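I rented out the back apartment of the house on Macedo Street for six years, and last year I moved into it myself. The front is larger and gets better light, so it made sense for that to be the part that earns money. What follows is mostly about the kitchen, because the kitchen took most of the work, and about learning to cook for one person in a small space after cooking for five in a big one.

I measured the kitchen before I moved. The floor you can stand on is a strip between the door and the window. Two people can pass if one of them breathes in. My old kitchen had a table in the middle where the kids did homework, and I used that table for everything: rolling dough, sorting bills, cooling trays. Losing it was the biggest change, bigger than losing the second oven, which I used at Christmas and otherwise kept pans in.

The first month I cooked the way I always had. I made a pot of beans that would have fed the whole block. I ate beans for five days, froze what would fit, and gave the rest to Iolanda Barros across the yard, who gave me back the pot with rice in it. After the third exchange of this kind we agreed to stop. She has a small kitchen too.

So I started writing down what I cooked and what I threw away. I used an old school notebook. I wasn't strict about it and some weeks are missing. But by the end of March I could see a pattern: I was throwing away greens, bread, and half cans of things. I almost never threw away meat, eggs, onions, or anything dry. That told me what to change.

**Greens.** I buy one kind at a time now. If it's kale, it's kale until the kale is gone. I wash it when I get home, dry it well, and roll it in a dish towel. It keeps much longer that way than in the bag. Cilantro goes in a jar of water. Parsley I chop and freeze, and I know some people say it loses everything in the freezer, but in a soup I can't tell.

**Bread.** I slice the loaf the day I buy it and freeze it flat. I take out two slices at a time. The toaster does the rest. The ends go in a bag, and when the bag is full I make crumbs.

**Half cans.** I quit buying the big cans. They are cheaper by weight and more expensive if you throw half of them out. Tomato paste was the worst offender. I freeze it by the spoonful on a sheet of parchment and then drop the lumps in a container.

The notebook also showed me that I was shopping too often and buying things I already had. Three bags of corn flour, all open. Two jars of bay leaves. In the big kitchen this didn't matter, there was always another shelf. I now have one shelf for dry goods and if it doesn't fit there I don't buy it. The rule has held up except for coffee, which I keep in the bedroom closet.

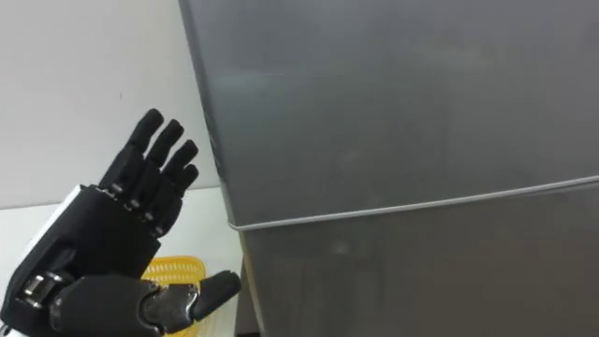
*Gray fridge, yellow basket, white wall.*

The refrigerator question took me longer than any other. The one I had before was wide, with two doors, and it would not go through the hall. Emerson Aguiar came over with a tape measure and a moving blanket and said no before he got it out of his pocket. We tried anyway on paper. It would have meant taking the door frame off, and then living with it up against the window.

I read a lot about small refrigerators and came away confused. The people who write about them seem to be either college students or people who own boats. What I wanted to know was simple. Will a stockpot fit on a shelf without taking the shelf above it out? Is the freezer a real freezer or a box of frost? Can you open the crisper when the door is only open halfway? You can't find any of that on a spec sheet. In the end I carried my stockpot into the store in a shopping bag and tried it in every model they had on the floor. The salesman was polite.

I'm not going to recommend a brand. Mine is fine. If you are choosing one, take your pot.

The other purchase I thought hard about was knives. I had a block with a lot of knives in it and I used two. The block took up as much counter as a cutting board, so it went to my niece. I kept the chef's knife and the small one, and I sharpen them on a stone Apostolos Petridis gave me when he closed his restaurant. He showed me how to do it over one afternoon and told me my angle was bad. It is still bad but the knives cut.

Here is what I cook most, for anyone who asked after the last post.

**Monday-type soup.** I call it that regardless of the day. Onion, garlic, one carrot, one potato, whatever green is on hand, and 200 grams of beans from the freezer. Water to cover. Salt at the end. It makes two dinners and one lunch. If I have a heel of cheese, the rind goes in.

**Eggs on rice.** Leftover rice fried until the bottom is crisp, two eggs broken over it, lid on, heat off. Hot sauce. It takes less time than finding something else to eat.

**Chicken thighs.** I buy four and cook all four in the oven with lemon and paprika. Two are dinner, one gets shredded for a sandwich, one gets frozen. I've stopped buying breasts. They dry out when reheated and I reheat everything.

**Cornbread.** In the smallest skillet. I cut my mother's recipe to a third, which meant dealing with a third of two eggs. I use one egg and a little less milk. It took four tries to get right and the third one was better than the fourth, but I hadn't written it down.

People ask about money, so I'll say that my grocery spending went down, but less than I expected. When you cook for one you lose the big packages and the sales on them. What I saved on waste I partly gave back on small sizes. The biggest saving was that I stopped ordering in on the nights when I didn't feel like cooking, and that only happened once the freezer had decent things in it. I label everything with masking tape. Before the tape I thawed what I thought was chicken broth and it was sugar syrup.

The harder part has been the eating and not the cooking. I ate standing up for most of the first winter. There was a reason for it at first, there was no table, and then there was a table and I was still standing at the counter with the plate in my hand. Aparecida Bittencourt, who has lived alone for 17 years, told me to set a place with a real glass and sit down even if it's toast. I thought this was silly. I do it now. I sit on the side facing the window and I leave the phone in the other room, most nights.

Once a week I have someone over. Two people is the limit for dinner and I've learned to like that. With five at the table you never finish a conversation. Welington Brandão comes every other week and brings dessert, always the same one, a flan from the bakery on the corner, and he eats most of it himself. Last time he stayed until late and fixed the drawer that sticks. It sticks again, but in a different place.

There are things I miss. I miss baking bread in quantity, two loaves and one to give away. I miss a deep sink. The one I have now won't take a baking sheet, so I wash the sheet half at a time, turning it, and the floor gets wet. I've looked at replacing the sink and the price with plumbing was enough to make me buy a better mop.

I miss noise in the kitchen too, to a point. The radio helps. I've gotten into a program about gardening that comes on at the time I usually chop, though I have no garden, only two pots of chives and a pepper plant that has produced one pepper.

A few small notes for people setting up a kitchen this size, since several of you wrote that you are:

- Hang the pot lids on the inside of a cabinet door. Adhesive hooks hold them if you clean the door with alcohol first.
- Get one good cutting board that fits over the sink. It adds counter where you have none.
- Don't buy a set of anything.
- Keep the trash can small. You'll take it out more often and the room will smell better.
- If the light over the stove is bad, fix that before you spend money on anything else. I waited a year and I regret it.

Next time I'll write up the freezer list, with how long things last in my experience. I have notes on soup, cooked beans, rice, and shredded chicken, and I'm still testing mashed potatoes. The first batch came out watery. The second had more butter in it and I ate it before it got to the freezer.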